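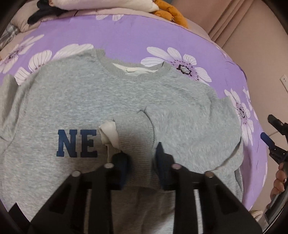
If dark matter goes straight through everything, why doesn't it all sink to the middle of the galaxy?

Asked by Brimstead, February 4, 2022

My kid's science book says dark matter sits in a big puffy ball around the galaxy. It also says dark matter has gravity and barely touches anything. So what holds the ball up? I have read the paragraph enough times that I could recite it at a wedding. Please keep the math below the level where I have to go lie down.

Pavliuk

Same reason the Earth doesn't sink into the Sun: it's moving. A dark matter particle falls toward the middle, picks up speed, misses, sails out the other side, slows down and falls back again. To settle, it would have to lose energy, and it has no good way of doing that. Ordinary gas can. Gas atoms bump into each other, heat up and give off light, and the energy leaves with the light. That's how gas ended up in a flat spinning disk while the dark stuff stayed puffy.

There is more of it per cubic mile near the center, so your book's ball should be drawn darker in the middle. They probably saved on ink.

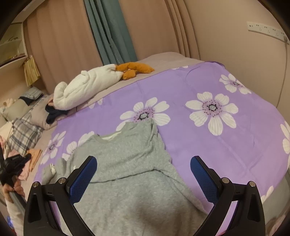

Grey sweatshirt on a purple floral sheet

Usov

its because space is expanding and that pulls it apart. look it up

Wamska

Expansion isn't what does it. Inside a galaxy gravity wins easily, or we'd all be drifting off with the furniture. Pavliuk has it right. I'd add that the particles go every which way, so the halo as a whole doesn't need to spin much to stay up. Think of a swarm of bees that can fly through each other. If you want to read further, the term is "velocity dispersion", and the first page of results will be 50 lecture notes that all skip the same step.

Brimstead

Bees I can do. Thanks, both of you. Usov, thank you for coming.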